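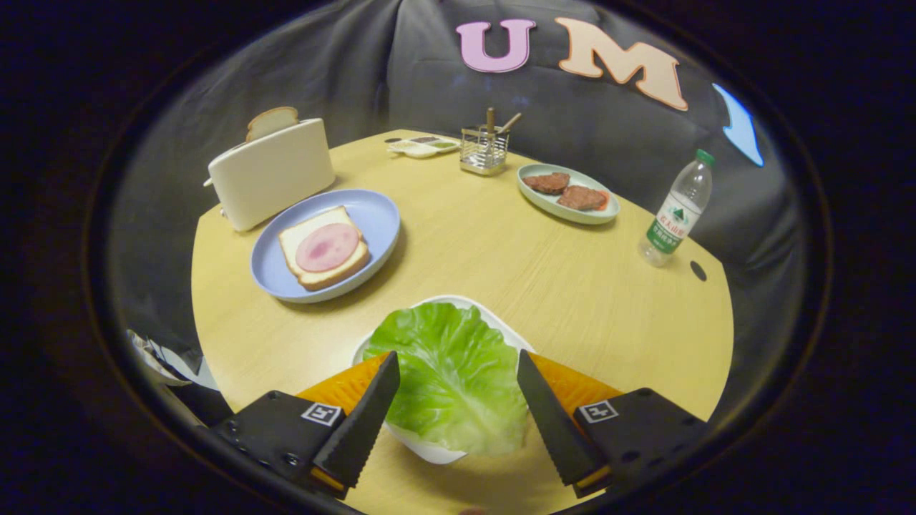 Comdale Community Football Club
Progress report to the Arkbridge Fund
March 3, 2020

We are just past the halfway point of the grant and there is a lot to tell you, nearly all of it good. This report covers the period since our last update in January. The spending table went to your grants office separately, so we've kept this one to what has been going on at the club and what we plan to do next.

The ownership change

You'll remember that the biggest piece of the grant was to help us move the club from a single owner to its supporters. The share offer opened in January and we honestly didn't know what to expect. We had hoped for a decent first week and then a long slog. What we got was a queue out the door of the clubhouse on the first night, and people kept coming even when the team lost at home to Drostthorpe (a game we'd all like to forget).

As of this report, 1450 people have bought a share. Quite a few of them live nowhere near Comdale anymore and signed up online, which is a part of the fanbase we'd never had a good way of reaching. Several wrote long messages with their forms about the first game they went to, and we've been putting these up on the wall by the ticket window.

The transfer of the owner's stake is with the lawyers. The league has asked for one more document on how the new board will be elected, and we sent it last week. We expect an answer before the season ends. If it takes longer than that, the current owner has agreed in writing to keep things running on the same terms, so wages and bills are covered either way.

The ground

The new drainage on the south side of the field is in! We lost two home dates to standing water before the work was done and haven't lost one since, even with the wet February we've just had. The grounds crew are delighted with it. The grass in that corner is still thin and we'll need to reseed once it warms up.

The east stand is behind. Ndlovu, our contractor, found that the steel under the back rows was in worse shape than the survey said, and those rows have been closed while it's replaced. That takes 95 seats out of use for now. Season ticket holders in those rows have all been moved and only a few of them grumbled (one asked if he could keep his new seat for good, and he can). Ndlovu has absorbed part of the extra cost and we've covered the rest by putting off the repainting of the turnstiles, as agreed with you by phone.

Floodlights: nothing to report yet. The power company has to upgrade the supply first and we're waiting on a date.

The teams

The men's first team are sitting in fourth place with the run-in still ahead, which is better than anyone predicted back in August. The bigger story for us is the women's side. They have a proper training slot on the main field now, under lights, instead of whatever was left over, and it shows in how they're playing. They won the return game at Drostthorpe 4-2 after going behind in the first ten minutes, and the away end made more noise than we've heard at a men's game all season.

The youth program has grown faster than we planned for. We've had to start a waiting list for the under-elevens, which we don't like doing. What's holding us back is coaches. A group of parents has started the entry-level coaching course and should finish it in time for summer sessions, so we hope to clear the list then.

What hasn't gone so well

The online ticket system has been a headache. It went down twice on match days and we ended up selling at the gate with a cash box. We're talking to another supplier and will let you know if we want to move any money between budget lines to pay for a switch.

We also haven't made much headway with the away travel scheme. Demand is there for the short trips, but the longer ones don't fill a bus, and we don't want to run them half empty. We'd like to talk with you about offering shared minibuses for those instead.

Coming up

The first meeting of the new shareholders will be held in the clubhouse as soon as the league signs off. The draft rules for the board are out for comment now, and the replies so far have been careful and useful, with a good deal of argument over term limits. We'll send you the final version.

Work on the east stand should be finished before the last home game. You are very welcome to come along and sit in it. Just let the office know how many seats you'd like.

Comdale Community Football Club, club office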